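Helpers wanted for the Pesonen Club laundry project

Hello! I run the Tuesday evening robotics club, and we're after a few more people to join our student project this term. You don't need to be an engineer, or a student of anything technical. If you've ever folded a pair of jeans you already know more than our software does.

The project is called Muter (long story, the name was picked in a pub) and the aim is to teach a machine to deal with clothes: picking them up, laying them flat, folding them and moving them to a pile. Most of the work is done by people with a gripper in hand, going over the same small jobs again and again so there's plenty to learn from.

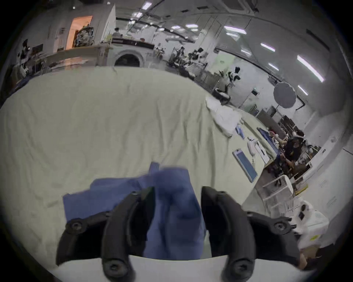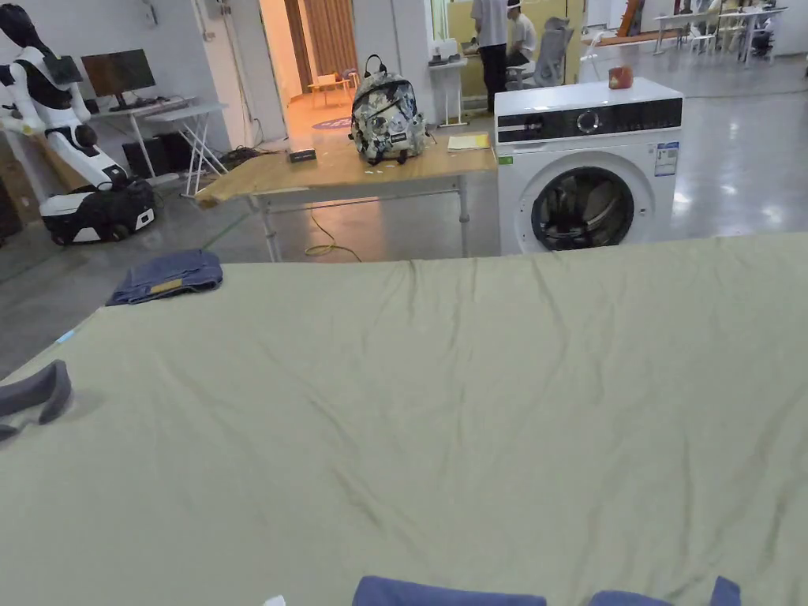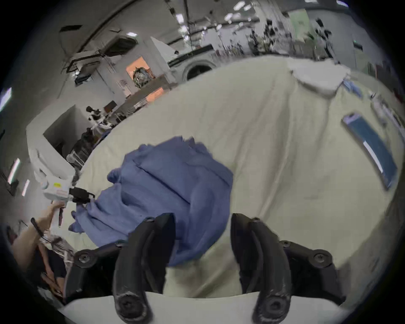 So what would you be doing? Mostly folding, I won't pretend otherwise. A session lasts 2 hours with a tea break in the middle, and in a good one we get through 56 folds per pair. You work with a partner — one of you has the gripper and the other sets out the clothes, keeps the notes and says when a go needs doing again. Then you swap. The gripper takes a bit of getting used to and your wrist will let you know about it the first evening, but everyone finds their own way of holding it. Go slowly. I'd much rather have ten calm, tidy folds than a great heap of rushed ones.

We've got room for 20 people altogether, and places tend to go to whoever can come most weeks. If you can only manage every other Tuesday, still write to me, as we can often pair you up with someone in the same boat.

Things that would help: patience, being all right on your feet for a while, and not minding if I ask you to do the sleeve again. Left-handers especially welcome! We're very short of you and it shows in the results. If standing is a problem, tell me and we'll sort out a lower table.

There's also a smaller group who look after the code and check the recordings. If that's more your thing, a bit of Python is handy but we can teach you as we go. This same group is getting us ready for the Nunomer Cup in June, where each team gets a basket of clothes it hasn't seen before and has to get through as much of it as it can. We came nearly last at our first try (a fitted sheet did for us) and I'd dearly like to do better.

It's unpaid, I'm afraid, but Irnosex cover our bus fares and the biscuits, and you'll get a signed letter for your CV if you stay to the end of term.

We start at six in room 101. Please wear short or close-fitting sleeves and tie long hair back. To apply, send me a few lines through the club page saying which evenings you can do and whether you fancy folding, code or a bit of both. Bring an old T-shirt if you have one going spare, we get through a lot of them.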